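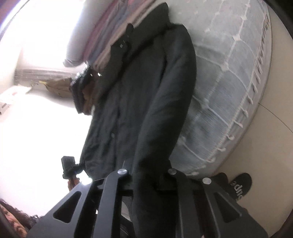 Padded jacket on the tufted mattress, folded blankets at the far end.

April, bench 2, 09:40

Continuing the water repellency work on padded outerwear shells. Question for this round is still whether the loss of beading after home laundering comes from the finish being stripped or from detergent residue sitting on top of it. Lumturie thinks residue. I have no view yet.

Swatches: polyester plain weave, Otgate roll, cut on the bias by mistake and recut. Both sets conditioned overnight. Set A washed with the Trusero liquid, normal dose. Set B same wash, then an extra rinse with no detergent. Line dried, no heat.

Spray test, 45 degree mount, distilled water. Set A wets through at the center within the first pass and the back face is damp. Set B beads at the top of the swatch, partial wetting lower down. Set B after a warm iron through a cotton cloth beads nearly everywhere. Set A after the same ironing improves slightly, with a dull ring left where the drops dried. Ring comes off with a damp cloth. Points toward residue, but heat is doing something as well and I can't separate the two with only these sets.

Hydrostatic head on the unwashed control read 1,790 mm. Azra asked for the washed figures too. Not run, clamp gasket is leaking again. Replacement to come from Vamlow.

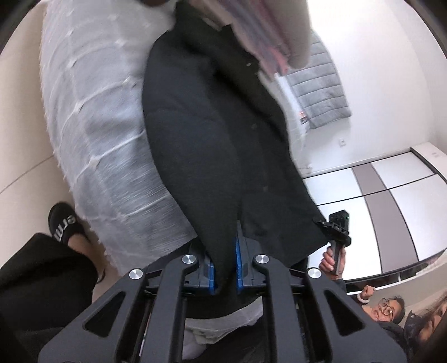 Sleeve end of the black garment, gathered, on the grey and white bedspread.

11:15. Seams. Whole garments behave worse than swatches at the stitching, as expected. Needle holes wick into the fill and the fill holds water long after the shell feels dry to the hand. Weighing before and after is the only reading I trust here. Krum's old sheet records surface feel only, so don't use it for comparison.

To do:
Set C, extra rinse, no iron, longer conditioning.
Set D, iron with no wash at all.
Ask Ljubica if the Reuter balance is back from calibration.
Relabel the control swatches, ink ran.
Order blotting paper.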